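**August, Saturday, bedroom bay. Budget notes for Baoshan Xu**

Dutura want 2,895 for the second hand. Their quote leans on "household readiness", a phrase I can't find a spec for. Basket-and-shelf work is what we have to judge it by.

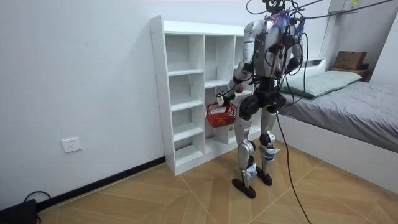

Karkus came in at 431 for spare cabling and strain relief. Dull, but I'd sign that one first. Plistska's service plan is 80 a month, or 90 with callouts, and neither price says how fast anyone turns up.
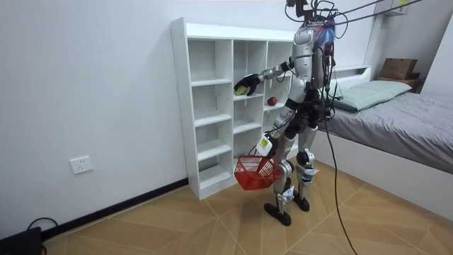
Still no written warranty on finger wear from Dutura. Asked twice. Ra's quote is missing freight, so I've left it out of the comparison.

My vote: buy the cables, hold the hand, no service plan until we see response times in writing.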